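About Us

Begay Computer Renewal was established in Bodorham to return retired office computers to service. Under the direction of Blandine Delorme, our workshop refurbishes nearly 100 desktop towers each March for schools in the Zudthorpe district.

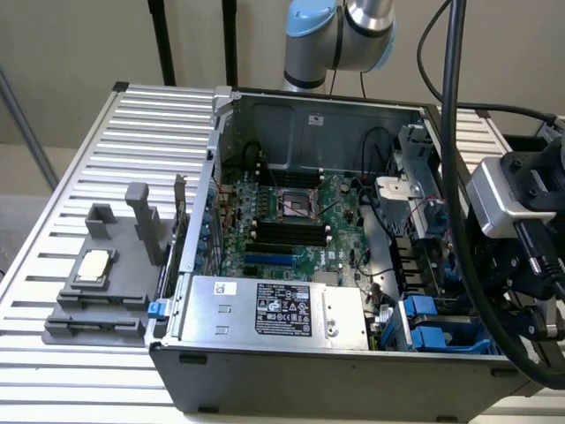
Refurbishment is carried out to a written standard by trained technicians. With the side panel removed, the processor socket, memory slots and power supply are open to inspection. Each finished computer carries a 24-month warranty.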